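Week 6 notes: Sleep advice and where it comes from
Unit: Reading Health Claims
Tutor: Kyung-hwa Yeom

Bring the Wodcombe paper to the tutorial. If you only read the abstract, read the rest.

1. The eight-hour rule

Most of you wrote in the week 5 exercise that adults need eight hours. When I asked for a source, I mostly got websites quoting other websites. Eight is a tidy figure in the middle of a range, and people do poorly or well on either side of it. I'm not telling you to sleep less. I'm asking what would have to be measured before anyone could say "need", and I don't think "felt better in a survey" gets us there.

2. Self-report

The Wodcombe survey had 1,433 people fill in a form about their usual night. Only 137 of them also wore a wrist monitor, and the two sets of answers didn't match well. People tend to report the time they spent in bed. The authors mention this in one paragraph near the end, then go back to using the form data for every chart. Ask yourself why the smaller group isn't given its own table.

Chidubem Uzor asked last week whether wrist monitors are any better. Somewhat. They record movement, so a person lying still and worrying about rent gets counted as asleep.

3. Who dropped out

The follow-up ran for 14 nights. Look at the flow chart on the second page and work out who left. Shift workers and parents of babies went first, so the "typical sleeper" in the results is someone with a quiet house and regular hours. Lawal Bako's summary on the class page is good on this, though I think he lets the authors off lightly.

4. The bedroom itself

Now the part the magazines love: bedding, colour, temperature, clutter. Clodlow, who sell mattresses, say their customers fall asleep 10 minutes faster. Faster than whom? There was no comparison group, and the customers knew they had just paid for a new mattress. I'd feel rested too.
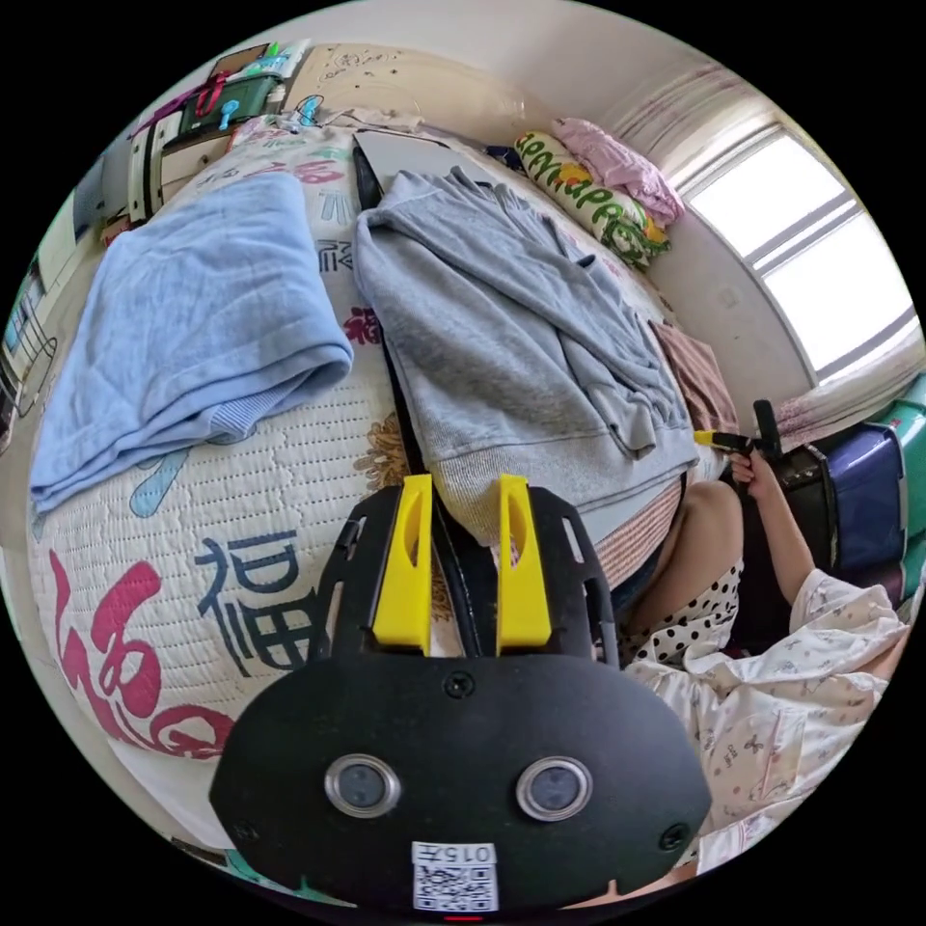 The claims about colour are weaker still. I've seen blue called calming and red called stimulating in the same article that recommended "warm tones" for winter. A bed cover is usually chosen because someone liked it or was given it, and I know of no decent trial showing that the pattern changes how a healthy adult sleeps. Cool, dark and quiet has better backing, mostly from small lab studies. Be careful how far you stretch those to a share house in February.

5. For the tutorial

Pick one sleep claim from an ad or a news story. Write half a page on who was measured, how, and what they were compared with. If you can't find out, say so and say where you looked. Noel Evangelista and Oluwatosin Olaniyan are presenting first. Slides to me by noon the day before, please, as the projector in our room is slow to cooperate.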